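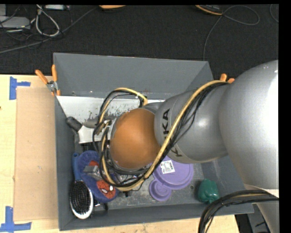 How to Sort and Store a Mixed Box of Small Hardware

Last updated: November 5, 2023

Print this page | E-mail this page

Most garages have at least one box where screws, hooks, hinges, picture hangers and bits of old furniture fittings have ended up together. The method on this page takes one afternoon for a box of ordinary size. It works for kitchen drawers and sewing boxes too, with different piles.

What you need

A shallow tray or baking sheet with a rim
Small containers with lids, all the same kind
A magnet in a plastic bag
A marker and masking tape
A ruler

I use the Noster stacking boxes, the smaller size. Zollberg makes a similar one with a hinged lid, but the lids don't fit Noster boxes, so pick one and stay with it. Jam jars are fine if you have the shelf depth.

Step 1. Empty the box

Tip the contents onto the tray a little at a time. If you tip out everything at once you will spend the first half hour chasing washers across the floor. Wear gloves if the box has been sitting for years - there are usually a few carpet tacks at the bottom.

Step 2. Pull out the steel

Run the bagged magnet over the tray. Lift it away, hold it over a second container, and turn the bag inside out to drop what it picked up. What stays on the tray is mostly brass, aluminum and plastic.

Step 3. Make rough piles

Sort by what the thing does: screws, nails, nuts and washers, hooks, hinges, wall plugs, everything else. Don't measure anything yet. Bent nails and stripped screws go straight into the scrap can.

Step 4. Split the screws

Screws are usually the biggest pile. Divide them first into wood screws and machine screws. Machine screws have an even thread and a flat end. Then split each group by length, using the ruler. Three lengths is enough for a home workshop: under one inch, one to two inches, and over two inches. I tried sorting by head type as well and gave it up in May.

Step 5. Box and label

Put a strip of masking tape on the short end of each box, where you will see it on the shelf, and write the contents on it. Tape one sample of the item on the lid if other people use the shelf. Leave some room in each box, as you will be adding to them.

Step 6. Deal with the leftovers

Flat-pack furniture parts go in a bag marked with the name of the furniture. If you no longer own it, throw the parts out. Anything you can't identify goes into one box marked with the date. If you haven't opened it in a year, let it go.

Reader comments (3)

shedlight: Did this with my father-in-law's coffee cans. Took two weekends, not an afternoon. The magnet in the bag is a good trick.

r_tully60: The Lozano boxes are cheaper and the lids stay on if you drop them. Ask me how I know.

Peg D: What do you do with old keys? I have a whole can of them and I'm afraid to throw any out.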